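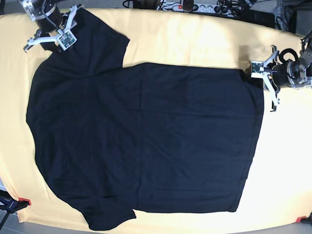 The trade corridor agreement between Urska and its larger neighbour Paulauskas has been signed in principle three times, and each time the lorries have gone on queuing at the river crossing as before. Most of what goes over is cheap clothing. A plain dark T-shirt with short sleeves, the kind that can be spread out on any table in either country and looks the same in both, pays duty twice if it is cut on one bank and sewn on the other. Traders have complained about this for years. The two governments now say they will deal with it by July.

The new text covers 264 product lines, most of them garments, footwear and processed food. Duties on these would fall to zero once customs officers on both sides accept a single certificate of origin. Machinery, fuel and grain are left out. Officials in Urska wanted grain included and gave way late in the talks, after Paulauskas made it plain that its farm ministry would not sign.

Behind the tariff schedule is a wider argument about who the two countries depend on. Urska has no coast. Almost everything it sells abroad goes out through the port of Sestside, 395 kilometres from the border by a road that narrows to a single carriageway for much of its length. Paulauskas owns the port and sets the fees. When the two capitals fell out over fishing rights on the shared lake, handling charges for Urska's containers went up within a month, and they have never come all the way back down.

Urska has looked for other routes. A railway to the north was surveyed and then shelved when the lenders withdrew. Air freight works for medicines and cut flowers and very little else. The government talked for a while of a dry port near the frontier, run by a joint company, where containers could be sealed and cleared before they reached the coast. That idea has come back in the present agreement under the name Trikon, and it is the part that diplomats in both capitals seem to care about most.

Trikon would be built on 155 hectares of flat land on the Urska side. Paulauskas would post customs officers there with full powers, an arrangement the opposition in Urska calls a surrender of sovereignty. The government replies that officers from Urska would have matching powers at Sestside. The draft does say so, although it puts no date on their arrival and gives them one office in a building that the port authority may reclaim at six months' notice.

Money is the other difficulty. The joint company is to be owned in equal shares, but Paulauskas will lend Urska most of its half of the capital. Repayments begin in the second year of operation whether or not the terminal is full. Finance officials in Urska think it can cover its costs with around 2 trains a day. The line now carries fewer than that in a good week, and the track south of the river has speed limits on its older bridges.

Supporters of the deal point to what has happened without one. Two garment firms moved their sewing work over the river last year to avoid the double duty, and the towns they left have found little to replace the wages. Smaller workshops cannot move. They sell to middlemen, who bundle the goods and take the risk at the crossing, and who pay accordingly.

In Paulauskas the agreement has drawn less notice. The port unions worry about clearance jobs moving inland and have asked for a guarantee on staffing at Sestside. The foreign ministry is more interested in the political clause near the end of the text, under which each side promises to consult the other before signing a transport agreement with any third country. Urska's negotiators describe this as a courtesy. Their counterparts have described it as binding.

Both parliaments must still vote. In Urska the governing coalition has a narrow majority and several members from the northern districts, where the railway was once promised, have not said what they will do. If the text passes, the certificate comes first and the ground at Trikon will be broken after the rains. The queue at the crossing was running to nine hours when the delegations last drove past it, using the other lane.

By the foreign affairs desk
Published in the July issue

Contact the editors | Copyright, all rights reserved | Back to top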